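Section 6. Setting Up the Pick Station (Arkine arm, Clerville bench)

I rewrote this in April after Berenice Figueroa got stuck on the old version, so blame me if anything's still muddy! 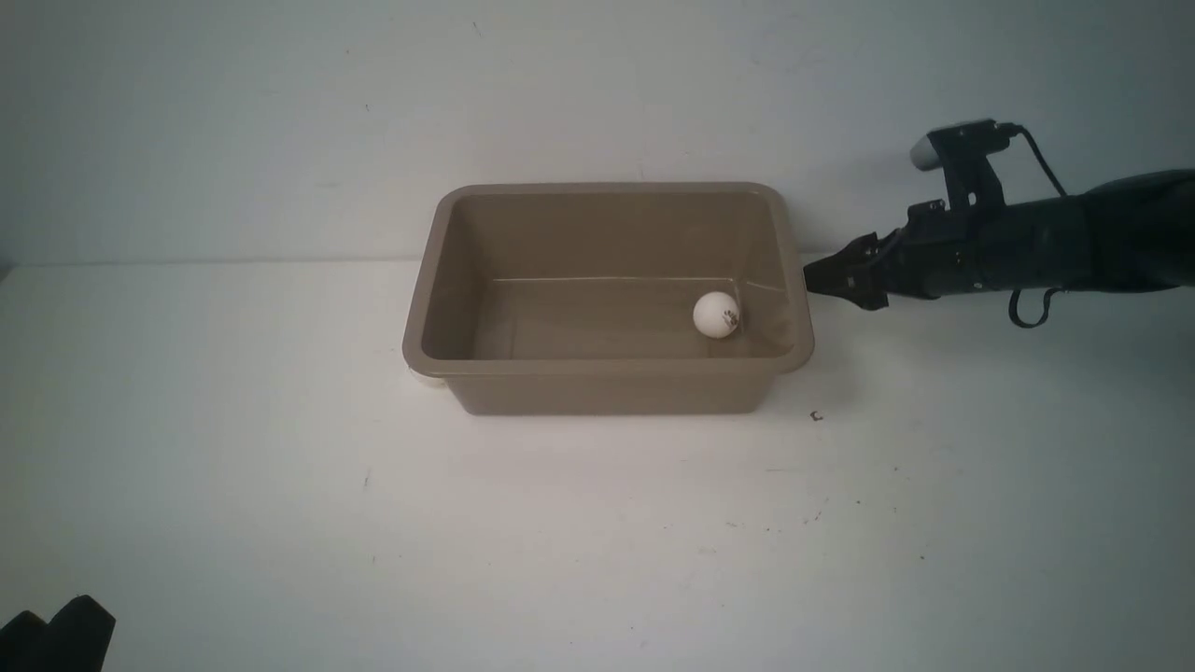
Before you start, home the arm and leave the speed at the slow setting. You'll be working close to it, and slow gives you time to reach the stop button.

1. Put the tub on the table, long side facing you, 370 mm from the arm base to the near wall. I measure at the rim.

2. Drop in one ping-pong ball. Any spot on the floor of the tub will do.

3. Open the gripper and jog it in at rim height. Stop short of the wall (a couple of fingers' width is plenty).

4. Check the wrist camera view. If the ball is blurry, loosen the bracket screws and nudge the camera, then tighten them again.

5. Raise the arm, run the pick program 2 times and save the offsets.

Caution: never jog sideways with the fingertips below the rim. I did that once and sent the tub clear across the table.

Note: look at the camera cable after every bracket change. It needs enough slack for a full wrist turn, and mine likes to creep back toward the joint.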